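Does your plastic bowl really go away when you throw it away?

Grown-ups say "throw it away" as if Away were a place, somewhere past the end of the road. It isn't on any map I have found. So where do old plastic things end up, and should you believe what the label says about it?

First, what is plastic?

Most plastic starts as oil or gas from under the ground. Factories turn it into long, chain-like molecules. Those chains are why plastic can bend, bounce and keep soup in. They are also why it hangs about for so long. Worms and mould make short work of an apple core, but they mostly leave plastic alone.

You may read that a bottle takes 700 years to rot. Be a bit careful with that. People have only been making lots of plastic for less than 100 years, so who has sat and watched? Numbers like that are guesses. Some are careful guesses and some have just been copied from poster to poster. "A very long time" is duller, but I trust it more.

What about the little triangle?

Turn a plastic tub over and you may find a triangle of arrows with a number inside. Lots of people think it means "this will be recycled". It doesn't. The number tells you which sort of plastic it is. Whether anyone near you collects that sort is another question, and the answer can change from one town to the next.

Hard plastic, the sort used for toys and picnic things, is often left out of home collections. Bowls like these two pink ones may well be refused, even though they are plastic all the way through.

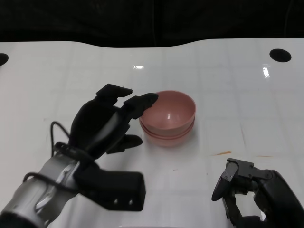 Is "green" plastic any better?

Sometimes. Suppose a cup from a firm called Divetti says "compostable" on the side. Sounds lovely! Now look for the small print. Many cups like that only break down in a special hot composting plant, and your garden heap is probably too cold. If it goes in the ordinary bin, the nice word on the side hasn't done much.

Try asking these:
Who says it is green – the people selling it, or somebody who checked?
Where does it have to go to break down?
Could I just use the one I've got?

That last question is the one adverts tend to skip. A bowl you use for 20 years means fewer new bowls have to be made, whatever colour the label is.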